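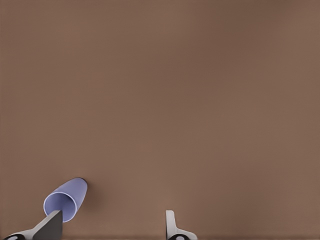 Todmont Cup Set, from the Ollex after-school robotics club

Welcome, and thanks for having a look! We're a student club, and this is our first go at sharing a simulated dataset (we've been at it since September, mostly over biscuits).

Contents: 1,275 episodes of a two-finger gripper and a cup on a plain brown tabletop. 1,000 are for training and the rest are held out, so please keep them apart. Some start with the cup tipped on its side, and those gave our Year 10s no end of grief.

Colours and lighting can be changed in the settings file. Licence is CC BY 4.0. If you use it for your own club or a science fair, we'd love to hear how you went!

Related
Odero Line Follower
Tetteh Arm Notes
Ollex Club Handbook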